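The hardness readings from our kitchen tap went up in March, so I spent a few evenings working out what the softener in the basement was doing. These are my notes, mostly so I can find them again.

The unit is a single-tank ion exchange softener with a separate brine tank. It regenerates on a timer instead of a meter, which means it runs its cycle whether we used a lot of water or were away for the week. The previous owners left it set to every 10 days. That interval was fine for a couple. We are a larger household and run the dishwasher daily, and the resin was exhausted well before the next cycle came up.

I tested with a drop-count titration kit. You fill the tube to the line, add the buffer, add the indicator, and then add titrant one drop at a time, swirling after each, until the color goes from red to blue. The last drop before a full change is hard to judge under a warm bulb. I moved to the window and my repeat readings agreed much better.
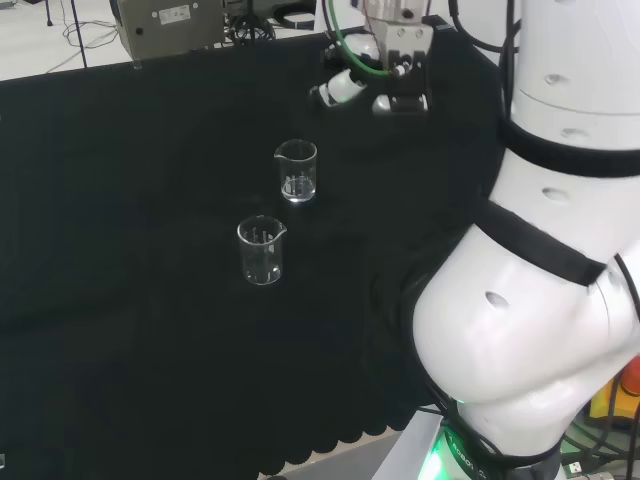 *By Feven Tefera | 2018-07-03 | Filed under: House, Water*

Strip tests were less useful. The pads are graded in wide steps, and the two middle colors look nearly the same to me. They will tell you that a softener has stopped working completely. They will not show a slow drift over a week, and a slow drift was the whole problem.

Sampling matters more than I expected. Our kitchen cold line bypasses the softener and the hot line does not, so a mixed sample is meaningless. I now draw from the laundry sink, cold side, after letting it run for 60 seconds. I rinse the tube with the sample water 2 times before filling it.

The brine tank had a salt bridge as well. A hard crust had formed above the water line with a gap underneath, so the level looked fine from the top. I broke it up with a broom handle, pushing gently near the wall of the tank. Sorcha Ó Flaithearta left a comment on my last post suggesting pellets over rock salt for this reason, and I have switched.

The timer is now set shorter and the laundry sink reads soft through the end of each interval. Salt use is up, as it should be. I still need to check the injector screen, and the bypass valve has a slow weep at the stem that wants a new O-ring.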